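# Serialized Fiction Deserves an Archive

The web novel has become one of the most widely read forms of popular fiction, and it remains one of the least carefully kept. Readers follow a story for months, chapter by chapter, on sites that may change address or close without notice. When a site goes, the reading order goes with it, along with the translator's notes and the comments under each installment. It is the position of this journal that libraries and reading societies should begin treating serialized online fiction as literature worth preserving, and that they should do so before more of it is lost.

The case is easily illustrated. In February, the reading platform Mesmont withdrew its older catalog after a change of ownership. Among the titles removed was *The Lantern Court of Vilus*, a fantasy serial that had run to 600 chapters in English translation. The author, Ho-yin Siu, retained the original text. The translation had been prepared over several years by a small group under Jui-lin Tai, who kept drafts of the later chapters only. Copies circulating elsewhere were incomplete, and 36 chapters could not be located in any form. A reader who had reached the siege of Kornel in January had no lawful means of learning how it ended.

## The objection from quality

It is often said that such fiction does not merit the effort. The plots are long, the prose is uneven, and the heroine is betrayed and reborn with some regularity. These observations are fair as far as they go. They were also made about the newspaper serials of the nineteenth century, many of which are now studied with great care. A literature produced at speed, for an audience that responds the same day, has conventions of its own. The cliffhanger that seems crude in a bound volume may have been exactly right for a reader with ten minutes on a train.

Nor is quality the only reason to keep a text. Ho-yin Siu's early chapters are plainly apprentice work, and the difference between chapter 11 and chapter 60 is instructive to anyone interested in how a writer learns in public. The later revisions, made for a print edition, removed much of that evidence.
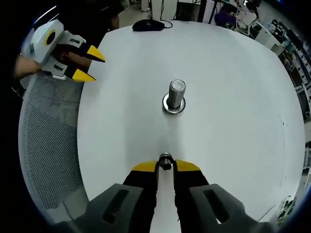
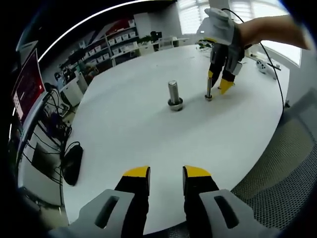 ## The question of rights

A more serious difficulty concerns permission. Many serials are read on sites that never obtained it, and an archive cannot build its holdings on the same footing. We would urge any institution entering this field to deal first with authors and translators, in writing, and to accept that some will decline.

Translators in particular have been poorly served. Their names are frequently removed when a chapter is copied from one site to another, and their notes are usually the first thing cut. In the case of *The Lantern Court*, those notes explained the forms of address used among the Man clan – a matter on which the entire third volume turns. An archived copy without them would be a lesser book. Credit should be recorded chapter by chapter, as the work was done.

## What should be kept

The text alone is insufficient. A sound deposit would include the dates of release, the author's remarks to readers, and any alternative versions of a chapter. Reader comments present a harder problem, both for privacy and for sheer volume. We favor keeping a limited selection, with user names removed, for chapters where public response is known to have altered the course of the story.

Access need not be immediate. An author who still earns income from a serial has every right to ask that the archived copy remain closed for a period of years. Such an arrangement is familiar to anyone who has handled private papers, and it costs the reader nothing that the closure of a site would not have cost already.

Publishers of online fiction can assist by giving notice before a catalog is withdrawn. Sixty days would be adequate in most cases and would allow contributors to recover their own work. Mesmont gave none. We understand that Jui-lin Tai has since begun retranslating the missing chapters from the author's text, starting with the siege.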